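Automation notes, July

Fekulico's folding trials have moved from the bench to furnished bedrooms. Pay grades are unchanged; handling staff now log their own sessions.

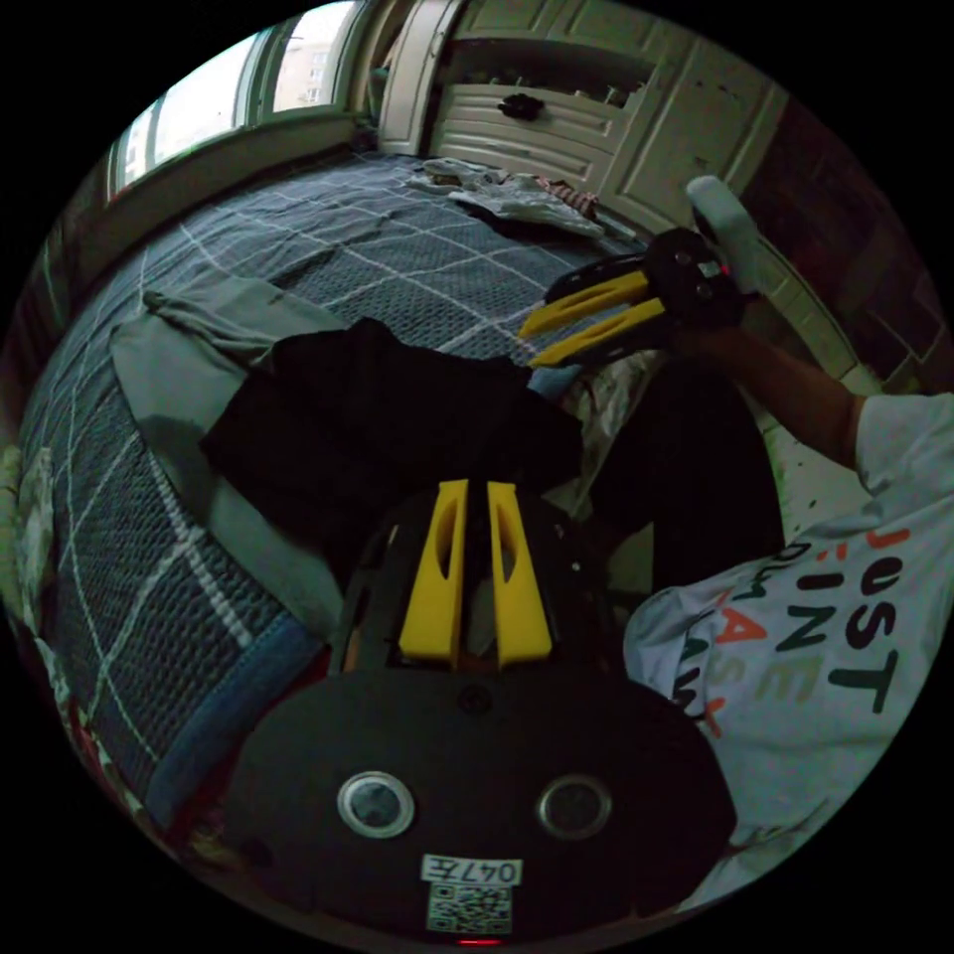
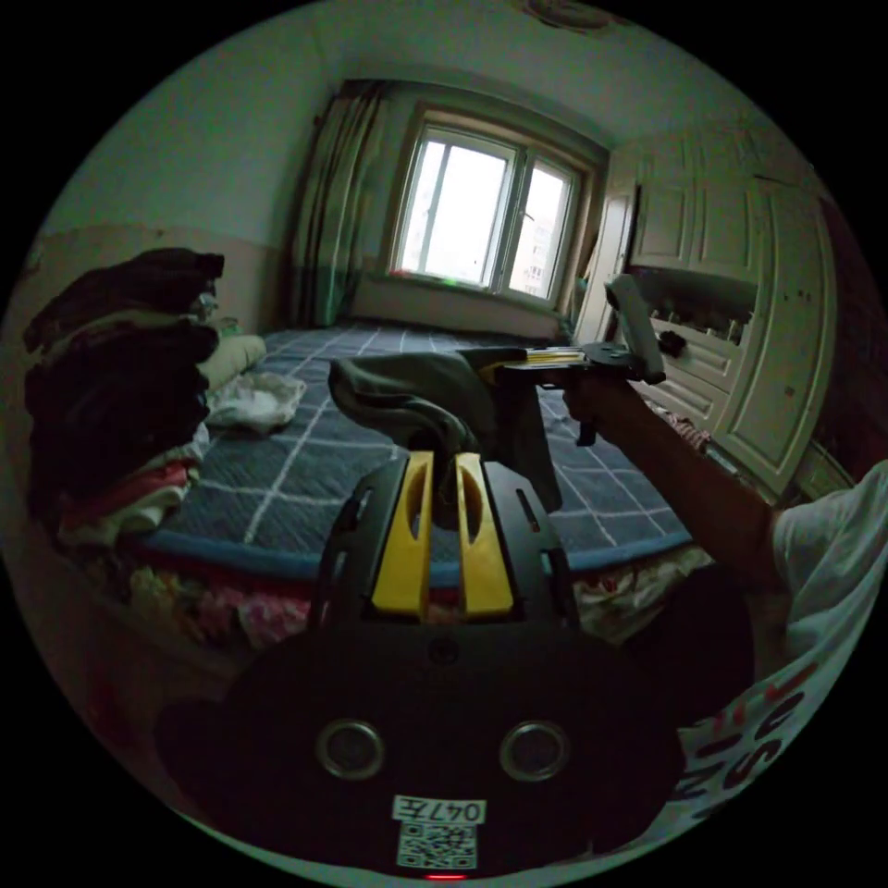
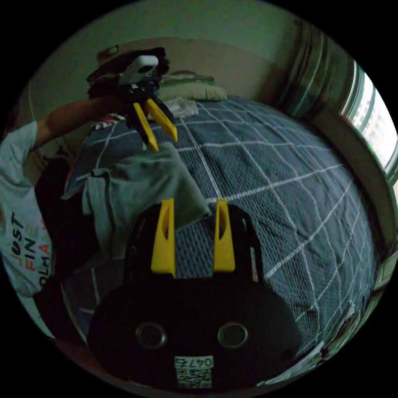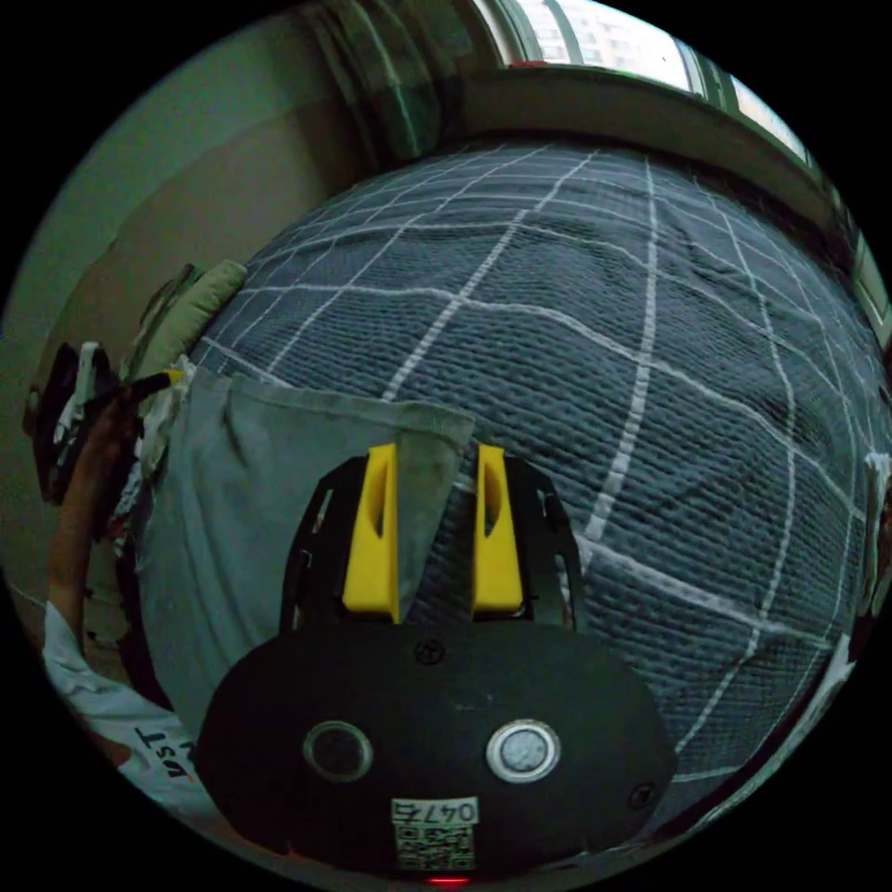 Jasper Aerts's team at Nillbridge no longer folds to a daily target. Staff are assessed on usable recordings, with a review after every 10. Cloth held at a corner, as the grey piece is between the yellow fingers in the last picture, is logged as a separate grasp type. The next batch is set at 1000 recordings.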